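Wolo Home Goods
Home > Tables > Break Room & Kitchen > Londudum Table

Londudum Table, Pale Stripe
Item 992
In stock. Ships from Grodville.
Add to cart | Add to list | Ask about this item

Back in stock since August, sorry for the wait everybody. Same table as before, same top, new feet. Light wooden top with long grain lines running the length of it, lighter bands and darker bands. Goes with most floors. People buy it for break rooms, kids' snack time, craft corners, the end of a kitchen. Sold complete with legs or top only, pick from the menu.

The grain is different on every top. If you're putting two end to end the stripes line up in direction but the bands won't match exactly. Tell us in the order notes that you want a pair and Raghda in the warehouse will pull two that are close in color. No charge for that, just takes her a bit longer.
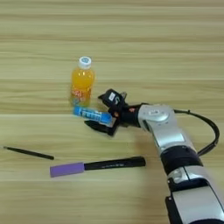 Will spilled juice stain the top?
Wipe it up the same day with a damp cloth and it should be fine. Juice left to dry overnight can get sticky and may need a little dish soap, then a second wipe with plain water. Red drinks and coffee are harder, don't leave those sitting.

What you get
Top, four legs, feet, one bag of hardware (11 screws, one is a spare), hex key, folded instruction sheet. The sheet still shows the old feet. New ones go on the same way, push and twist. We'll fix the drawing next printing.

Size and weight
Please use the size chart in the Downloads tab, all three lengths are in there with door clearances. Measure your doorway first!! The long one does not like stairwells with a tight turn. Legs come off, top does not fold.
Load: over 200 pounds spread evenly. Not for standing on. Not for clamping a vise to either, we got asked twice.

Colors
Pale Stripe (this page)
Krishnan Gray
Dark Stripe, back ordered, sign up for the email

Pale Stripe looks warmer under yellow bulbs and a little greenish under cool white tubes. Same top, its just the light. Order the sample chip if you're fussy about color. Sample chip cost comes off your table order, put the sample receipt number in the notes box at checkout or we won't catch it.

Everyday use
Small stuff shows up well on it. Pens, glue sticks, caps, whatever, easy to find on the pale wood. Round things will roll if your floor isn't level so do the feet properly, they adjust from underneath with the hex key, a quarter turn at a time.

Cleaning: soft cloth, lukewarm water, mild soap. Wipe along the grain. Dry it after. No scouring pads, no bleach, no oven cleaner (yes, someone). Glue stick comes off with a warm wet cloth held on it for a minute. For marker try a 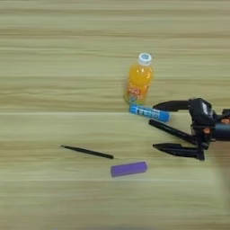

bit of rubbing alcohol on a cotton pad first, in a corner where it won't matter, then rinse that spot and dry it. Permanent marker may leave a shadow. Hot pans need a trivet underneath. Ice cold bottles are OK but use a coaster if they'll be there all afternoon.

Putting it together
Plan on half an hour with one person, less with two. Lay the top face down on a blanket or the flattened box. Legs on loose, all four, THEN tighten. If you tighten the first leg all the way the last one won't line up and you'll be undoing it. Flip it with a helper. Level the feet last, where the table is going to stay.
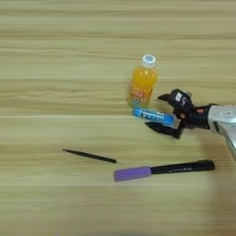

Londudum top in Pale Stripe, with a small orange juice.

Reviews
"Bought it for our tutoring room. Easy to wipe, kids have been hard on it and no complaints so far. Wish it came in a round one." Ruba Ghanem

"Top is nice. One foot was missing, they mailed it right away but I had a wobbly table for a week. Four stars." Issa Karam

"color was lighter than my screen showed, kept it anyway, looks good with the white chairs" Zübeyde Ertürk

Shipping and returns
Leaves Grodville in 3 business days. Driver brings it to the door, not up the stairs, unless you pick room delivery at checkout. Check the corners before you sign. Dents go to Dalal Majali at the service desk, send a photo of the box and one of the dent please, both.
Returns in the orginal box, legs off. Keep the corner foam until your sure you're keeping the table.

Goes with: Wolo stacking stool, Londudum bench, felt pads for the feet.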